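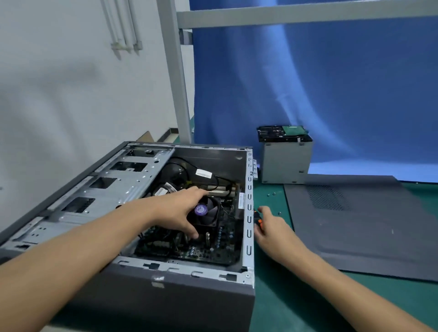

Opened desktop tower on the green bench, left hand on the cooler fan, screwdriver in the right.

Filed under: Research Notes / Robot Learning / Questions From Readers

Hodulcombe: your questions about learning disassembly from human hands

Since we put up the short write-up of the Hodulcombe work in March, the mail has been lovely and there has been a lot of it, so I've gathered the questions that keep coming back and tried to answer them in one place. Some of my answers run on a bit. I'm sorry, I do get carried away with this subject! - Ivone Brito

What is Hodulcombe, in plain words?

It's a method for teaching a robot to take old computers apart by learning from recordings of people doing the same job. We record a person at a bench from head height, we work out where the hands and the tool are, and we train a model to predict what the hands do next. A second, much smaller training step then carries all of that over to the robot's own arms.

How much recording did you use?

We have 1400 recordings of people working on desktop towers, and then 300 made by steering the robot itself through the same kinds of steps. The robot recordings are slow and tiring to make (ask anyone in the lab about their shoulders), and the whole point was to see how few of them we could get away with.

And did it work?

Better than I'd dared to hope, with some real gaps. We ran 300 test trials on machines the model hadn't seen in training, and the robot completed the assigned step in 261 of them. A "step" is one thing, like taking out a screw or lifting away a panel that's already free. Please don't read that number as whole computers taken apart from start to finish, because we haven't tested that properly yet and I'd hate for anybody to quote it that way.

Why do you care what the other hand is doing?

Oh, I'm so glad people ask this. Our first version, which we called Zondov, followed only the hand with the screwdriver, and it was pretty poor. People use the other hand all the time: to steady the case, to hold a part they're thinking about, to keep their place. You can see it in the photo, with the fingers of the left hand resting on the fan while the tool is off near the edge of the case. When we gave the model both hands, it got much better at choosing where to brace before it turned a screw.

What does the model see, exactly?

One color view from the head, and that's all for the human recordings. The robot gets the same view plus the readings from its own joints. We tried adding a second view from the side and it helped a little with deep cases, but it made setting up such a chore that we dropped it.

Which parts give you the most trouble?

Cables, cables, cables. They bend, they loop over the thing you want, and no two machines seem to run them the same way. Small screws lying on the bench are a nuisance as well - the model sometimes heads for one of those when it ought to be going for one that's still in the case. We have a partial fix, called Damness, that keeps track of which screws have already been taken out, and it's still rough around the edges.

Do the people being recorded need training?

Not much. We show them the bench and let them practice on one machine for 30 minutes. After that we ask them to work at whatever pace feels natural. Early on we asked everyone to move slowly and carefully, and the recordings came out stiff and strange, with long pauses that the robot then copied faithfully.

Can I try it on laptops?

You can, but I wouldn't expect much. Laptops have tiny fasteners and clips that need a feel for force, and our recordings carry no force information at all. The Alaoui gripper we're testing now has touch sensing in the fingertips, and I hope to have something to say about it later in the year.

Will you share the recordings?

Yes, once the labels have been checked. It's slow going, and I'd rather send them out late than wrong.

3 comments

benchrat: Did you compare against training on the robot recordings alone? That's the number I'd want to see.

Ivone Brito: We did, and it was clearly worse, mostly on case types it hadn't met before. I'll add the table to the write-up when I'm back at my desk.

M. in the repair shop: I've pulled apart more towers than I care to remember, and the part about the left hand made me look at my own. I hang on to the fan too.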